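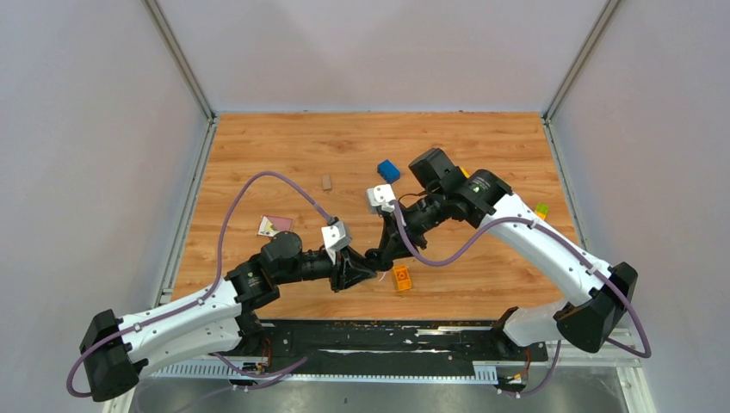

Station 2, both grippers at the dark rounded piece, loose blocks left out on the table.

Notebook - bimanual station
April, started 8.40
Posted by the station 2 bench, Dakley workshop
3 comments | 2 shares

Carrying on with the two-arm set for Barkus. The target is still 151 good episodes of the small-object task before we let anyone train on it. We had 100 at the end of the last session, though I want to look again at the early ones, where the left arm was waiting too long before it moved.

The task as it stands: left gripper comes in from the side and steadies the object, right gripper comes down over it and takes it, left lets go, right carries it to the near side and puts it down. Then both arms go home. An episode is good if the object never leaves the table by accident and the operator doesn't stop to think for more than a couple of seconds. Long pauses are poison for this. The last policy we trained on paused data learned to pause, and it did it beautifully, in exactly the places where we had been looking at the screen.

Changed the layout rule this morning. Up to now we cleared everything off the wood except the object. The policy from Tejada was trained that way and it fell apart as soon as a block was left on the table. So the clutter stays on now: the blue block, the orange toy brick, the green and orange assembly over on the right, the flat pink card on the left, whatever else is in the tray. Move at least one item between episodes. Don't tidy them into a row. I caught myself doing that twice, and the placements all start to look the same.

The orange brick is the awkward one. When it lies close to the object, the right gripper has very little room for its lower fingers and the natural thing is to nudge the brick out of the way first. I've decided nudges are allowed but get their own tag in the episode log ("contact, other"), so we can leave them out later if they do harm. Please don't throw them away at the bench.

Left arm notes. The approach from the side works better when the wrist is low. Coming in high, the fingers tend to tip the object over towards the right arm. It looks fine on the monitor and then the grasp is off by half a finger. I've gone back to starting the left arm from the folded pose and it feels less hurried.

Right arm notes. Cable is all right for this task. It dips under the wrist before it goes back over the link, and I was worried it would catch when the wrist turns fully, but I ran it slowly through the whole turn and it stayed clear. Would not trust it for anything that needs a second turn. The left one arches well up over the table and shows in the overhead view. Leave it as it is until the set is finished, or half the episodes will have a different background from the other half.

Lost a stretch before lunch to the recorder. It was writing the joint data but dropping the gripper opening, and the first I knew of it was a flat line in the check plot. 4 episodes gone. Restarted the Zakgate logger and it has behaved since. New habit: look at the gripper trace after the first episode of every batch, before doing any more.

Also wrote down the reset properly, as two people were doing it differently:

Arms home, grippers open.
Object back within a hand's width of the middle, turned to a new angle.
Move one piece of clutter.
Wait for the green light on the logger, then go.

Afternoon was steady. Best run of the week so far, around half an hour without a discard. The tired episodes are easy to spot afterwards, since the right arm starts coming down in two steps with a small correction in between. I'm keeping a few of those. A policy that has never seen a correction has no idea how to make one. But not twenty in a row, so swap operators when it starts.

Still open:

Whether the dark object is too dark. Against the orange-brown wood it stands out well, but once both black grippers are round it the overhead view loses the edges. Could try a lighter one for the last part of the set and label it separately.

Whether to mirror the task, right arm steadies and left arm takes. Barkus haven't asked for it. I would like at least a short batch before the layout changes again.

Replay check on today's batch is still to do. I'll start it before I lock up and read the results in the morning.

Recent entries
- Gripper trace dropouts and what to check
- Tejada policy on a cluttered table
- Rerouting the right wrist cable
- Episode tags, second version
- Leader arm feels stiff at the elbow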